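Navley Robotics Review | Home | Current Issue | Archive | For Authors | Sign In

This site uses cookies to remember your preferences. Accept | Manage

4. Planning the Equipment Budget

Most papers on household manipulation give the price of the robot and leave it there, in the way that a person describing a new boat gives the price of the boat. This section deals with the rest of the bill. It covers the equipment plan for the Zovidano bed-care tasks, from the first request in May to the revised version that was approved.

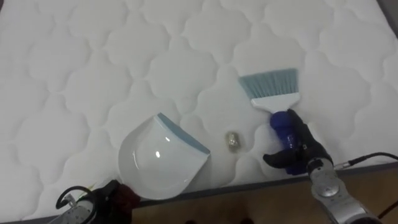
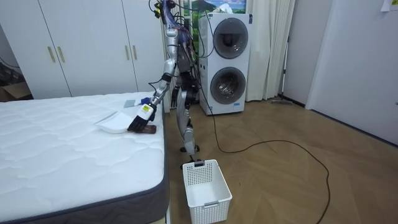 Figure 1. Brush and dustpan work on a quilted mattress, in two views.

The plan began as a spreadsheet with 47 lines, and the trouble with it was visible in the column widths. The large items had long, loving entries with several quotes attached. The small items shared one line called "props and sundries," which had been given a number by someone in a hurry. Yet the small items decide what the robot can be asked to do. The dustpan in Figure 1 is an ordinary white plastic one, and a household would buy such a thing without holding a meeting. We held two. A dustpan has to sit flat enough on a padded surface for debris to get over its lip, and the brush has to have a handle that a gripper can close on without rolling it. Neither property is listed on the packaging. The only way to learn which pan and brush would serve was to buy several of each and accept that most would end up in a cupboard, where they remain.

We therefore split the budget into three classes. Class A is the robot and anything bolted to it. Class B is the room, including the furniture the robot works on. Class C is whatever gets picked up, dropped, bent, worn out or lost under the bed. Our first request put nearly everything into Class A and treated the other two as rounding error. Reviewers of the request asked sharp questions about the arms and none at all about the mattress, although the mattress was the one item that nobody on our side had measured for the doorway.

4.1 Class C costs

The approved figure for Class C was $3,925. This was more than we had asked for the first time and less than we asked for the second time, so it may be taken as a fair estimate of the patience of the finance office. It paid for 69 separate objects, including duplicates. Duplicates were the hardest part to defend. A request for one hand brush looks sensible, and a request for several looks like a hobby. Our case rested on two points. Brushes differ in bristle stiffness and in handle shape, and a task learned with one brush should be tested with another before anybody makes claims about brushes in general. Shops also change their stock. When a model disappears halfway through a study, the remaining trials are run with a stranger.

Of the 69 objects, 33 were used often enough to justify their purchase by any strict accounting. We do not recommend strict accounting. The others were bought to answer questions such as whether a softer bristle would catch in a stitched seam, and a question answered with a cheap brush is still cheaper than one answered with a wrist repair.

4.2 Class B costs

Room costs were harder to predict. A soft, quilted surface is a demanding choice for sweeping, with seams where small debris can settle, and we chose it for that reason. It also has to be stored, kept clean and eventually replaced, and our first plan assumed it would do all three by itself. The revised plan gives it a line of its own.

Floor space turned out to be a budget item too. Cable needs somewhere to lie, people need somewhere to stand, and both tend to want the same spot. We had budgeted for cable by the length and should have budgeted by the route. The Rurnari supply catalog, from which most of our cable was ordered, was happy to sell us the difference at the single-unit price.

4.3 Timing

The revised plan was approved in July 2021. Orders for Class A went out first because of the lead times, which was correct, and orders for Class C went out last because they seemed easy, which was a mistake. For a short period we had the costly half of a sweeping experiment and nothing to sweep with. Later plans place the Class C order on the same day as the main one, and keep a small sum unassigned for whatever the first week of trials shows to be missing. Finance dislikes the unassigned sum and has asked us to call it something else. It now appears in the plan as "bristle allowance."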